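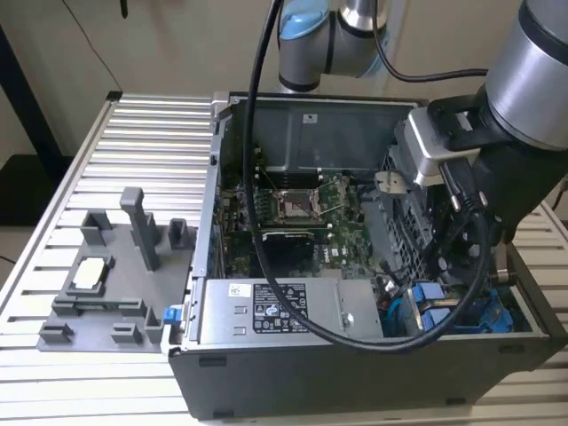
CHAPITRE 10 – ASSEMBLER, INSÉRER, RECOMMENCER

Tout manuel de robotique promet tôt ou tard une usine sans mains. Le nôtre commencera par un disque dur et un logement à peine plus large que lui. Un technicien met quelques secondes à les réunir en pensant à son déjeuner ; la thèse d'Orysia Palamarchuk y consacre 12 chapitres, annexes non comprises.

Le problème porte un nom modeste, l'insertion à jeu faible. La caméra fixe donne la position du boîtier, celle du poignet affine l'approche, puis le contact survient et les deux n'ont plus grand-chose à dire. C'est là qu'intervient la méthode Testuvex, qui apprend à corriger l'inclinaison de la pièce à partir des efforts mesurés.
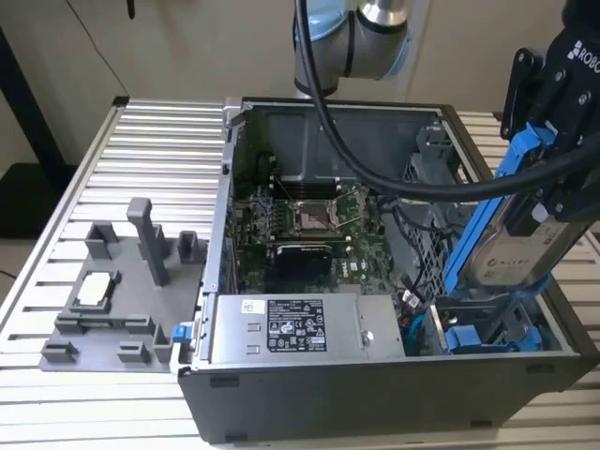 Ismail, février

L'équipe d'Illia Stetsiuk a enregistré 4000 essais sur des tours de bureau couchées, capot retiré. Le berceau bleu du disque se présente en biais, ce qui complique la géométrie et réjouit les auteurs d'exercices. Sur l'ensemble, 3056 insertions ont été jugées complètes. Les autres forment le corpus le plus instructif du chapitre – et le moins cité dans les exposés.

On retiendra que « complète » désigne ici un critère de profondeur. Kyrylo Mykhailiuk proposait d'y ajouter un critère de force ; nous y reviendrons en 10.4.
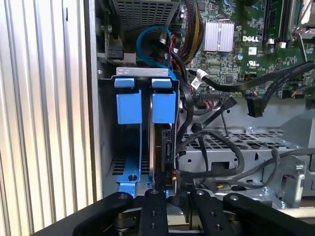

10.1 Du contact à la contrainte

Soit une pièce rigide, tenue par une pince, et une cage supposée immobile. Cette dernière hypothèse sera abandonnée dès la section suivante.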